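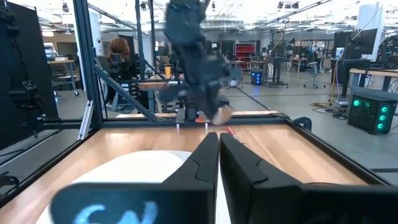
# About Kelley

Kelley is a contract test kitchen and tableware testing laboratory. We measure how plates, bowls, cups and serving dishes hold up under ordinary commercial use, and we report the results to the companies that make, import or buy them. Most of our clients are restaurant groups, school meal programs, hospital food services and small potteries that have no test equipment of their own.

We do not sell tableware, and we do not accept commissions on products we have tested. Our income comes from testing fees and from the training courses listed at the end of this page.

## What we test

The standard program covers glazed ceramic, bone china, tempered glass and melamine. Each sample set goes through the following:

- Repeated machine washing, with inspection for glaze dulling and loss of decoration
- Thermal shock, from a heated oven into cold water
- Edge impact, using a weighted pendulum
- Stack stability and foot ring abrasion
- Knife marking, before and after cleaning
- Water absorption of the unglazed foot

A standard set is 72 pieces of a single shape from a single production lot. Smaller sets are accepted for screening work, but the report will state that the result applies only to the pieces received. Mixed lots are returned or split into separate jobs.

Oven work is done at 375 °F unless the client asks for another setting. This matches a common baking temperature in the kitchens our clients run. Pieces marked by the maker as unsuitable for oven use are excluded from the thermal tests and listed separately.

## How a job runs

Samples are logged on arrival and left in the conditioning room overnight. Chips, pinholes and warping found at this stage are recorded as incoming defects and are not counted against the washing or impact results. Clients are often surprised by this part of the report. A large share of what gets called dishwasher damage was present when the carton was opened.

After conditioning, the set is divided by a random draw. One group is held back as a reference and is never washed, heated or struck. It stays in our store for 6 months after the report is issued, so that any disputed result can be checked against untouched pieces. Storage beyond that period can be arranged for a fee.

Each reading is taken by one technician and repeated by a second who has not seen the first result. Where the two disagree by more than the stated tolerance, both values appear in the report along with the resolution.

## Storkia and Curnel

Two of our internal systems have names that appear in our reports and on our invoices.

Storkia is the sample tracking system. Every piece receives a Storkia number on a removable label, and that number follows it through every test. Clients can look up the current stage of a job with the number printed on their receipt. They cannot see readings until the report is signed.

Curnel is our scale for surface wear. It replaced a written grading scheme that used words such as "slight" and "moderate" — terms that meant different things to different clients. A Curnel grade is assigned by comparing the piece with a fixed series of reference tiles under the same lamp at the same angle. It is our own scale and is not interchangeable with grades issued by other laboratories.

## The Vávra building

We occupy the ground floor of the Vávra building, a former bakery supply warehouse. The concrete floor was the main reason for choosing it, as the impact rig needs a base that does not flex. The washing room, the oven room and the conditioning room are separate, each with its own ventilation. The loading door is at the rear. Deliveries by pallet need to be booked ahead; parcels can be left at the front desk during opening hours.

## Training

We run 2 courses, both held on Saturday mornings. The first is for purchasing staff and covers how to read a test report and write a tableware specification. The second is for small potteries and covers foot finishing, glaze fit and preparing a sample set for testing. Participants in the second course may bring their own ware.

Course dates and current fees are on the bookings page. Requests for quotes should include the material, the shape, the number of pieces and any markings on the underside.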